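About Brisum

Brisum tests robot arms and hands for small companies that are thinking of buying one. We don't sell them and we take no commission. Most of our customers come to us after a sales demo that looked a little too good.

We started in January with a two-room lease and a long list of doubts. The first kit we reviewed, the Hegarty, promised setup in 30 minutes. It took us most of a day, and the report says so. The Clulura did better on setup and worse on nearly everything else.

Our standard review runs 14 days. A hand gets 60 ordinary objects, and soft packaging is where the brochure claims usually start to wobble. A marker, a candy bag and a plain block call for different grips, and we want to see all of them tried on the same cloth.

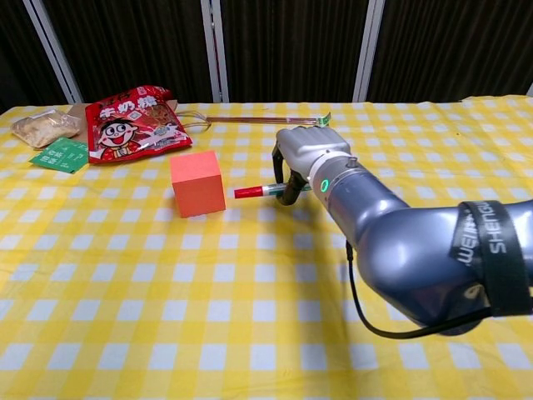 Brendan Ó Briain

I write the reports and answer the phone. Before this I spent years fixing packing lines, so "works out of the box" doesn't do much for me. A hand that can hold a pen has held a pen – ask what it does with the next thing, and who gets called when it drops it.

Reports cost $367 each and include the failures. Brallon asked us to leave theirs out. We didn't, and they have stopped sending us units. We now rent them like anyone else.

If you already have a quote in hand, send it over before you sign. Sometimes our advice is to keep doing the job by hand.

Page last updated 19 February 2024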